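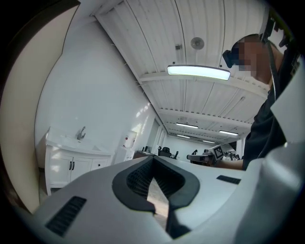 그리퍼 셀 하나를 반년 동안 돌려 본 기록: 발표자 노트

9월 26일 (토) | 글 Ansel Oyelaran

이 사이트는 방문 통계를 위해 쿠키를 사용합니다. 계속 이용하시면 쿠키 사용에 동의하는 것으로 간주합니다. [동의] [설정]

슬라이드 1. 제목

인사는 짧게. 오늘은 학습 모델 얘기는 안 합니다. 핸드헬드 그리퍼 두 대로 된 셀을 아침에 켜고, 하루 쓰고, 고장 나면 고치는 얘기만 합니다. 모델 쪽 질문은 오후 세션에서 받는다고 먼저 말해 둘 것.

슬라이드 2. 셀 구성

우리 셀 이름은 Pullik입니다. 핸드헬드 그리퍼 두 대, 작업자가 쓰는 헤드 마운트 장치, 충전 거치대, 기록용 PC 한 대. 그리퍼마다 카메라가 있고 몸체 위에 흑백 마커가 붙습니다. 작업 장소는 긴 방 하나이고 천장에 형광등이 줄지어 있습니다. 세면대 작업을 많이 해서 벽 쪽에 세면대 하부장을 두고 씁니다. 방 안에 다른 사람도 다니기 때문에 작업자 동선을 먼저 정해야 합니다.

여기서 잠깐 멈추고, 비슷한 셀을 쓰는 분 손 들어 보라고 할 것.

슬라이드 3. 아침 점검 순서

순서는 늘 같습니다.
전원 넣기 전에 손가락을 손으로 끝까지 벌렸다가 오므립니다. 걸리는 느낌이 있으면 전원을 넣지 않습니다.
통풍구를 봅니다. 막혀 있으면 부드러운 솔로 텁니다. 압축 공기는 쓰지 않습니다. 먼지가 안쪽으로 들어가서 팬 축에 감긴 적이 두 번 있습니다.
카메라 렌즈는 마른 천으로 한 번만 닦습니다.
마커 모서리가 들떴는지 손톱으로 훑습니다.
헤드 스트랩은 작업자 본인이 조입니다. 남이 조여 주면 오후에 꼭 다시 만지게 됩니다.
마지막으로 시각 동기를 맞추고 짧은 시험 기록을 하나 남깁니다.

익숙한 사람은 6분이면 끝납니다. 처음 하는 사람은 훨씬 오래 걸리고, 그래도 괜찮습니다. 재촉하지 말 것.

슬라이드 4. 마커

가장 자주 받는 질문이 마커입니다. 인쇄소에 맡긴 무광 출력물을 씁니다. 처음에 코팅지를 썼다가 형광등이 반사되어 인식이 자꾸 끊겼습니다. 각도에 따라 흰 칸이 번쩍여서 검은 칸까지 같이 날아갑니다. 무광으로 바꾼 뒤에는 조명을 따로 만지지 않았습니다.

붙일 때는 바닥면을 알코올로 닦고 완전히 마른 다음 붙입니다. 한번 떼었던 마커는 다시 쓰지 않습니다. 미세하게 휘는데 눈으로는 안 보이고 위치 값만 틀어집니다. 교체하면 반드시 보정을 새로 합니다. 이걸 건너뛰고 이틀치를 버린 적이 있습니다. (버린 이틀 얘기는 시간이 남으면.)

슬라이드 5. 햇빛

창 쪽 벽에 햇빛이 드는 시간이 있습니다. 그 시간에는 자동 노출이 흔들립니다. 그리퍼를 벽 쪽으로 돌리면 화면이 어두워지고, 다시 방 안쪽으로 돌리면 한참 밝습니다. 지금은 노출을 고정해 두고, 밝은 구역 앞에서 하는 작업은 오후 순서로 미룹니다. 블라인드는 아직 못 달았습니다. 건물 쪽 답이 10월에 온다고 합니다.

슬라이드 6. 손가락 패드와 구동부

소모품 중에는 패드가 가장 빨리 닳습니다. 204회 기록 묶음을 기준으로 교체 주기를 잡았습니다. 숫자에 이론은 없고, 그 무렵부터 매끈한 컵이 미끄러진다는 메모가 늘었습니다.

패드는 좌우를 한꺼번에 갈아야 합니다. 한쪽만 새것이면 물체가 그쪽으로 끌려갑니다. 접착면에 남은 찌꺼기를 플라스틱 주걱으로 긁어내고, 금속 공구는 대지 않습니다. 새 패드를 붙이고 5분 동안 눌러 둡니다. 클램프가 없으면 고무줄도 됩니다.

구동부는 나사 풀림이 문제였습니다. 나사 고정제를 바른 뒤로 한 번도 안 풀렸는데, 대신 분해할 때 힘이 듭니다. 분해할 일이 생기면 Wróbel 드라이버 세트를 씁니다. 다른 것으로 두 번 뭉갰습니다. 분해 사진은 나눠 드린 자료 뒤쪽에 있습니다.

슬라이드 7. 고장 사례: 왼쪽 그리퍼가 늦게 닫힘

증상부터. 방아쇠를 당기면 오른쪽은 바로 닫히고 왼쪽은 조금 늦습니다. 작업자는 못 느꼈고 기록을 나란히 놓고 본 사람이 찾았습니다.

의심한 순서: 배터리, 펌웨어, 케이블. 배터리를 서로 바꿔도 왼쪽이 늦었습니다. 펌웨어는 양쪽이 같은 판이었습니다. 케이블을 바꾸니 나아졌다가 사흘 뒤에 되돌아왔습니다.

원인은 커넥터 안쪽 핀이었습니다. 손잡이를 쥘 때마다 케이블이 꺾이면서 핀 하나가 밀려 있었습니다. 커넥터를 교체하고 케이블 고정 위치를 손잡이 아래로 50밀리미터 내렸습니다. 그 뒤로 같은 증상은 없습니다.

강조할 것: 케이블을 바꿔서 나아지면 케이블 탓으로 믿기 쉽습니다. 뺐다 꽂은 것만으로도 며칠은 멀쩡합니다.

슬라이드 8. 작업자 교대

헤드 장치는 무게보다 스트랩 압박이 먼저 문제가 됩니다. 교대할 때 이마 패드를 갈고, 다음 사람은 스트랩을 다 푼 상태에서 새로 맞춥니다. 몸을 숙이는 작업에서는 장치가 앞으로 쏠리니 고개를 숙여 보고 맞추게 하세요. 서서 맞춘 스트랩은 세면대 앞에서 흘러내립니다.

그리퍼를 내려놓을 때는 거치대에만 놓습니다. 책상에 눕히면 마커가 긁힙니다. 거치대는 Bruneo 제품을 깎아 맞춘 것이고 도면은 요청하시면 보내 드립니다.

슬라이드 9. 정비 기록 방식

정비 일지는 Onero라는 내부 양식을 씁니다. 칸은 날짜, 장비, 증상, 만진 부품, 만진 사람. 원인 칸은 일부러 뺐습니다. 있으면 다들 그 자리에서 추측을 적고, 다음 사람이 그걸 사실로 읽습니다. 원인은 주간 회의에서 한 번에 정리합니다.

보정 파일은 일지 번호로 이름을 붙입니다. 작업자 이름으로 붙이던 때는 어느 마커로 찍은 보정인지 찾을 수가 없었습니다.

슬라이드 10. 아직 못 푼 것

배터리 잔량 표시가 마지막 구간에서 갑자기 떨어집니다. 지금은 표시를 믿지 않고 시간을 정해 교체합니다. 세면대 앞에서 몸을 돌릴 때 그리퍼 두 대가 서로 마커를 가리는 문제도 남아 있습니다. 마커를 하나 더 달아 봤는데 무게 중심이 앞으로 가서 손목이 아프다는 말이 나왔고, 일단 떼었습니다.

질문 받기. 가격 질문이 나오면 부품 목록은 자료 마지막 장에 있다고 안내.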